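Fonen Two-Finger Handheld Gripper
Sold by Brusthorpe Workplace Equipment

Fonen is pitched at laundries, care homes and guesthouses that want to automate the handling of clothes. A worker holds the tool and does the job with it, and the recordings go toward teaching a machine the same job. We stock it. We are less sure about the brochure.

The maker says it "frees staff for better work." At the Norkberg guesthouse, where 6 housekeepers tried it from September, Margit Antal's team found rooms took longer – picking up a shirt with two fingers is slower than picking it up with ten. Her people also wanted to know who would get the hours back later on. We have not seen an answer in writing.

What you get: two linkage fingers with blue textured pads, a handle, a charger and 4 spare pads. Pads are a wear part. Shifts with the tool should be kept to 40 minutes, whatever the sales sheet says.

Noémi Kiss handles trial loans, Monday mornings only. Ask her for the Norkberg notes before you order, and talk to the people who will be holding it – they should be paid their normal rate for the slower rooms.

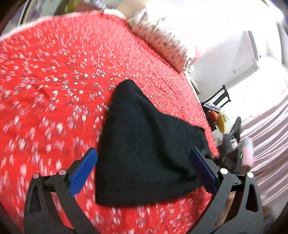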